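Letters, Numbers and Two Arms: Automation in the Packing Room at Vonen

Our company in Wustley makes learning sets for young children, and the heart of every set is the small block with a letter or a number on top. There are 52 of us in total, and 13 work in the packing room. For as long as I have been here, the packing was done by hand. In August we started to prepare the room for two robot arms, and many colleagues from the other departments have asked me what it means for the packers. I am one of them, so I will try to answer in this gallery. All views come from the simulator, where the work is practiced on a model table.

The first task is the simplest one to explain. A block is on the table, it must be picked up, and it must come to its place on the mat with the other blocks. A person does it without thinking. For the arm, every part of it has to be prepared: where the block is, how it is turned, from which side the gripper should come. 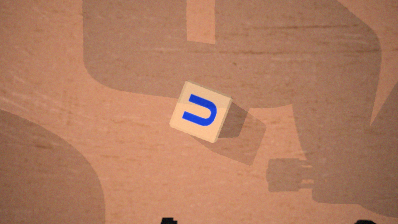

In the old way of working, I took the blocks from the tray with my left hand and turned them with my right thumb. By the end of a shift the thumb was painful, and in winter it was worse. Several of my colleagues have the same complaint. When the management first spoke about robots, this was the point that made me listen, although I was also afraid for my job, as everybody was.

We were told at the first meeting that no packer would be dismissed, and we asked to have it in writing. It took three weeks and some unpleasant conversations, but we have the letter now, and a copy is on the board near the coffee machine. What does change is the content of the job. Four of us are learning to set up the tasks. The others will check finished sets, refill the trays and take care of the special orders, which are too different from each other to be given to the arms.
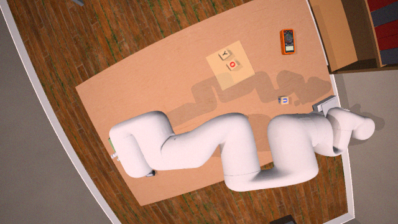
Līga Rätsep is the one who teaches us. She worked in packing herself before she moved to planning, and she knows which words to use. On Wednesday mornings we sit with her in front of the big screen and go through the runs. At the beginning I understood very little. She asked me to explain how I would put the blocks on the mat if I had to teach a new colleague, and she wrote down my sentences one after another. From these sentences we made the first task list for the arm.

I found it strange to see my own habits written like this. For example, I never start with a block that lies near the measuring tools, I clear the near side first. I had done so for years and did not know it. Now it is a line in the list.

Not all of us enjoy the lessons. Two older colleagues said openly that they prefer to pack, and they do not want to look at a screen for half of the day. I think they have a right to say so. They will stay with the special orders, and the pay is the same. 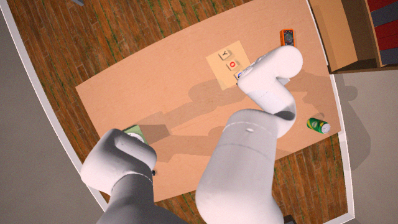
We also had to agree about order on the tables. In the packing room there is always something lying around that does not belong to the set, a drink, a tool from the repair bench, somebody's box. People simply reach past it. With the arms we must decide what they should do about such objects, and what we should do. The new rule says that drinks stay on the shelf by the door. I must admit that this rule caused more discussion than the whole robot plan.

The checking program is called Sotov, and it compares the finished row with the order sheet. We still compare it too. For each new set we go through some 100 runs with our own eyes before Līga signs the form, and any packer may refuse the set if something looks wrong. I have refused one already, because the letters were in the correct order but turned in different directions, and a parent who opens the box would not like it. My remark was accepted the same day.

The number blocks are the next step. They are more difficult than most of the letters, and here the experience of the packers is needed again.
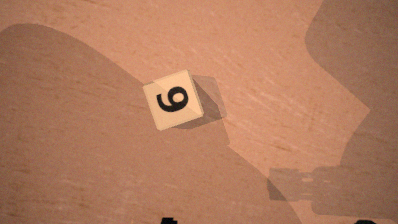

A number block lying sideways. Is it a 6 or a 9?

Colleagues from other departments who want to see a run may come to the planning room on Wednesday before lunch. Please tell Līga one day earlier, there are not many chairs.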